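朝のセル、夕方のセル ―― Kerncombeの仕分けアーム保守担当に聞く

Harsh Prajapatiさんとの話は、結局ほとんど立ち話になった。こちらが着いたのが朝の7時すぎ。椅子をすすめられたが、本人が座らない。手にはトルクレンチ。

Kerncombeの検証室で、野菜や果物をつかむアームのセルを一台まるごと見ている。据え付け、日々の点検、壊れたときの修理まで全部。設備の図面も自分で引き直したという。社内でのセルの呼び名は「Ultia」。命名の由来を聞くと「前任者が決めたので知りません」。それ以上は出てこなかった。

まず、朝は何から始めるのか。

「ケーブルです。電源を入れる前に手で触ります。目だけだと見落とすので」

台座から降りているケーブルを、上から下まで指でなぞる。被覆のふくらみ、ねじれ、固定具のゆるみ。去年の6月に一度、断線しかけたケーブルを見逃して、午前中をまるごと失った。エラーの表示は通信異常。コントローラを疑って、基板まで開けた。原因は台座の根元の曲がりだった。

「あれで順番を変えました。安いところから疑う。ケーブル、コネクタ、ボルト、そのあとで中身」

次がフランジのボルト。マーカーで合いマークを引いてあって、ずれていれば締め直す。ずれていなければ触らない。毎朝締めると逆に傷むから、とのこと。記録は紙。タブレットも支給されているが、手袋のまま書けるので紙がいいらしい。

電源を入れたら、原点復帰。それから各関節を低速で一軸ずつ動かす。このとき音を聞いている。

「肘の音が一番わかりやすいです。減速機が悪くなると、低速のときにうなりが出る。速く動かすと消えるんですよ。だから必ず遅く」

録音はしないのか、と聞いたら、している、でも聞き返したことはほとんどない、と笑った。

グリッパの話になると急に早口になる。メモが追いつかず、このへんは要約。指の開閉幅は毎朝ゲージで確認。ゼロ点がずれると柔らかいものを潰す、硬いものは落とす。指先の表面は汚れがたまる。芋の土、葉物の水気、柑橘の皮の油。油が一番やっかいで、拭いたつもりでも膜が残る。アルコールで拭き、乾いた布でもう一度。布は使い回さない。

「グリッパの不調って言われて呼ばれるでしょう。行ってみて、まず拭く。それで終わる日がけっこうあります。かっこ悪いですけど」

確認用の品物は本物の野菜と果物を使う。樹脂の模型も一式買ってあるのだが、棚に入ったまま。重さが均一すぎて、ずれを教えてくれないという。形も大きさも違うものを台の上に散らして置き、一つずつつかませる。置き方は決めない。決めてしまうと、その位置でだけうまく動くセルになる。

丸いものは転がる。細長いものは向きで難しさが変わる。葉物は、指がどこに当たったのかが外から見えにくい。アームを下ろして、横からかがんで覗き込む。この日も何度もかがんでいた。腰は大丈夫ですかと聞くと、返事のかわりに腰をたたいた。
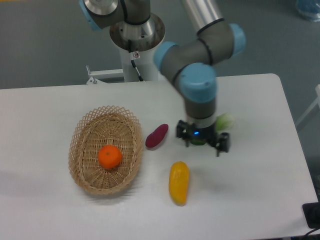

葉物に時間をかけすぎではないか、というのがFigueiredoさんの意見で、芋と柑橘でゼロ点さえ合っていれば朝の確認は十分、残りは昼にまわせばいい、と廊下ですれ違いざまに言われた。毎朝それを待つ側の身にもなってほしい、とも。

この件を戻って伝えると、Prajapatiさんは少し黙ってから「まあ、待たせてるのは本当なので」と言った。ただ、順番を変える気はないらしい。

「葉物で失敗するときは、だいたい高さです。指先が台に近すぎるか遠すぎるか。芋だとごまかせるんですよ、太いから。葉物はごまかせない。だから高さのずれは葉物で見つけたい。昼に見つかったら、午前中のデータを全部捨てることになります」

高さがずれる原因はいくつもある。台の脚、台座の固定、グリッパを付け直したときのフランジ面のごみ。彼がいちばん疑うのは台のほうだ。人が寄りかかる。掃除で押す。アームは動いていないのに台が動く。脚の位置は床にテープで印をつけてあるが、そのテープも掃除ではがれる。貼り直すときに目分量でやると、印そのものがずれていく。今は治具を当てて貼るようにした。

「アームのせいにされるんですけどね。台です、だいたい」

修理で記憶に残っているものは、と聞いたら、手首の交換を挙げた。関節のキャップを外したら、なかに細かい粉。最初は摩耗粉だと思って青くなり、Ultardの担当に電話までした。よく見たら乾いた土。前の週に泥つきの芋を試していたのを忘れていた。とはいえ、土が入るということは隙間があるということで、結局シールは全部替えた。作業は5時間。いま同じことをやれば4時間で終わる、と本人は言う。

「外す順番を写真に撮っておけばよかった。ねじの長さが場所で違うんです。戻すときに一本余って、そこから全部やりなおし」

それ以来、外したねじは紙に穴をあけて、元の並びどおりに挿しておく。紙には関節の絵が描いてあって、これが妙にうまい。もう7枚たまっている。コピーを取って予備機のほうにも置いてあるそうだ。

速度についても聞いた。点検のあと、いきなり通常の速度には戻さない。低速で一巡、中速で一巡。そこで異音も停止もなければ引き渡す。急いでいるときほど中速を飛ばしたくなるが、飛ばした日に限って非常停止がかかる。気のせいでしょうけど、と付け足した。

非常停止ボタンは毎朝、実際に押す。押して、止まって、復帰するまで。これを点検表の最後に置いていたのを、最近いちばん前に移した。誰かに言われたわけではなく、別の現場で復帰しなくなった話を聞いて怖くなったから。

消耗品の在庫は引き出しひとつ分。指先のパッド、シール、ヒューズ、コネクタ、それに結束バンド。結束バンドはきつく締めない。指が一本入るくらい余裕をもたせないと、アームが伸びきったときにケーブルが引っぱられる。ここは新しく来た人がほぼ全員やる失敗で、彼は見つけるたびに黙って切って、やり直しておくのだという。言えばいいのに。

「言うより切ったほうが早いんです」

夕方の作業も一応ある。品物を下げて、台を拭き、アームを退避姿勢にもどして、電源を落とす。柑橘は傷んでいなければ翌日も使うが、葉物は毎日替える。しおれると柔らかさが変わって、前の日と比べられない。買い出しも彼の担当。領収書に芋とみかんが並ぶので、経理から一度問い合わせがあった。

引き継ぎについて。いま手順書を書いているところで、半分くらいまで来ている。音のところで止まっているそうだ。うなり、と書いても伝わらない。擬音で書いてみたら自分でも読み返してわからなかった。録音したファイルを使えばいいのでは、と言うと「ああ」と言って、紙の端に何か書きつけていた。

最後に、これから触る人に一つ、と頼んだのだが、ちょうど呼び出しが入った。グリッパの調子が悪いという。布とアルコールのボトルをつかんで、もう歩きだしている。

「拭いてきます」

戻りを少し待ったが、こちらの時間が切れた。手順書は書き上がったら見せてもらえるこになっている。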